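In Defense of the Boring Twelve-Inch

November 4, 2025
By Otis Ambrose

In July I paid 40 dollars for a house record that came in a box. The box had a magnet in the lid. Inside was a booklet, a fold-out map of a city I have never visited, a packet of wildflower seeds and, eventually, the record, which had two tracks on it. One was an ambient version of the other.

I like the label, Pustier. I have bought their records since they came in white paper sleeves with a rubber stamp that was usually upside down. But I have now owned the box for four months and played the music maybe three times. It lives on top of the refrigerator, too tall for the shelf, and every time I want to hear it I have to decide whether I want to hear it enough to get the step stool.

My argument is a small one. Dance records should go back to being dull objects.

A twelve-inch single used to be a tool. Somebody made a track, somebody cut it loud, and you found out whether it was any good by putting it on between two other records at one in the morning. The sleeve had a hole in it so you could read the label in bad light. That was the whole design brief, and it held up for decades.

Now every release is an edition. The last Kirkutgate record came in a run of 143 hand-numbered copies, which were gone before my coffee was, and by lunch a good share of them were back up for sale at triple the price. These are people who have plainly never needed an intro you can mix out of. I have number 1098 of a much older record, numbered for reasons I can't imagine, and it has been stepped on, and it sounds great.

Emmett Sorensen, who has played more basements than I have been inside, disagrees with me about all of this. He thinks the fancy packaging is what keeps small labels alive. Streaming pays them in lint, he says, so if a man in another time zone wants to pay extra for a magnet, let him have his magnet. I don't have a good answer to that, except that the magnet seems to be getting the studio budget. The last Rendia EP had gold foil on the spine and a hi-hat that sounded like a drawer of forks.

And then there is the artwork. House sleeves used to show nothing, or a palm tree. These days they are chillier, and the press release explains that the producer is interested in thresholds.

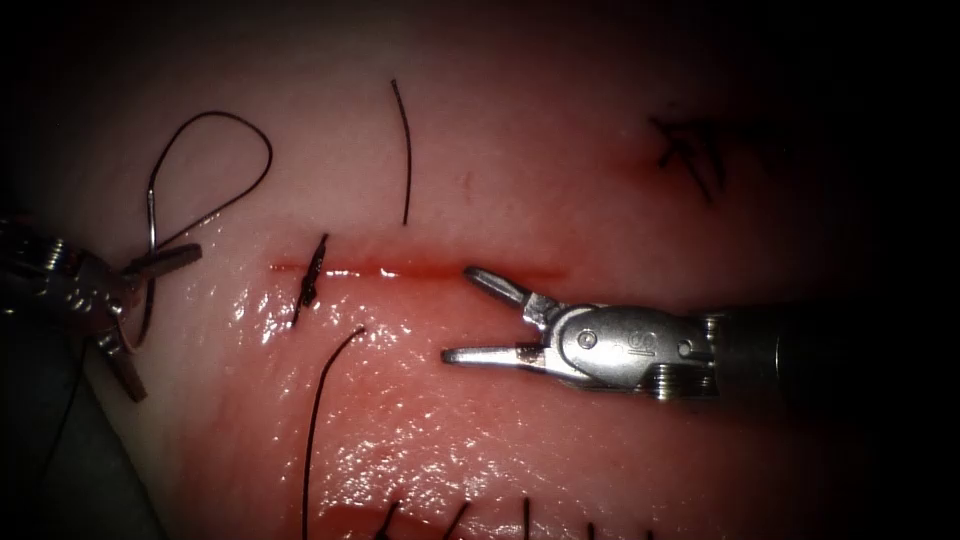

Two instruments, one incision, deep house.

I don't mind a chilly picture. I mind reading 600 words about thresholds and learning nothing about the bass line.

The best thing I bought this year was by Grīnberga, a plain black disc in a plain black sleeve, 4 tracks, no booklet. The B2 has a piano part so cheerful it's slightly embarrassing – the kind you look around before enjoying. There was no download code and no essay. The shop had put the price sticker directly on the label, at an angle, and I can't get it off.

I've played it nearly every day. It fits on the shelf.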